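September, bench notes, adhesive trials, continued

Batch 44 of the Plendance paste mixed at 9:20. Base is wheat starch, same sack as last time, 700 g water to the pot. Cooked until it went translucent, then strained twice. Golnar Alipour's batch from the previous run kept its tack for longer than mine and I still don't know why. Her straining cloth is finer. I will borrow it for 45.

Peel strips, cotton rag paper on book cloth:

- Strip A, brushed thin, pressed under the small weight. Lifted clean at one corner, fibers left on the cloth elsewhere.
- Strip B, brushed thick. Cockled on drying. Discarded.
- Strip C, thin, with the old Iledura paste as control. Held along the full length.

C beating A is the result I did not want. Behrouz Mirzaei thinks the cooking time is short and that the granules at the bottom never swelled. Possible. The sediment in the strainer was gritty.

Humidity in the drying cabinet crept up again overnight. Silica changed at noon. Banafsheh Taheri has the calibration salts if anyone wants to check the dial; I don't trust it above the midpoint.

Green tabletop and white counter, one view each: 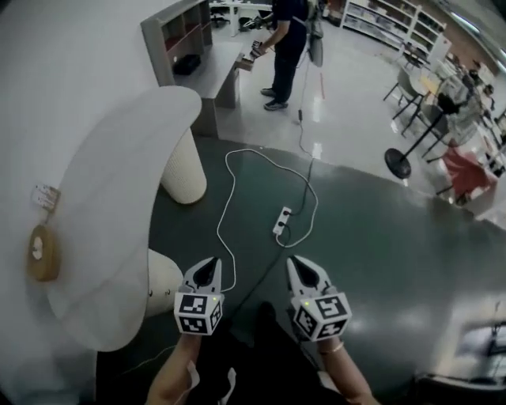
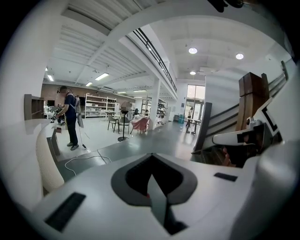 ## Afternoon

Re-cooked a half pot with a longer hold at the simmer, stirring throughout. Viscosity by the drip method is noticeably higher. Labeled 44b, covered, shelf two.

Cost check for Afshin Jalali: the running count of strips cut since the project opened is 2,642, of which 129 are rag on cloth. The rest are mostly the wood pulp papers we dropped. We have enough rag stock for the next round, but the cloth needs reordering from Parsa before 46. Same weave as before, please, natural, unsized. The last roll came sized and cost us a day of washing.

Open items:

1. Repeat A with 44b, same brush, same weight.
2. Ask Hiu-tung Tse whether the Sotura press can be left closed overnight.
3. Write the mold check into the shelf log. 43 had a sour smell at the lid and went down the sink.
4. New blade for the strip cutter. Edges on the last set were ragged and the peel start is hard to read.

44b strips go under weight at 4:30, to be pulled in the morning.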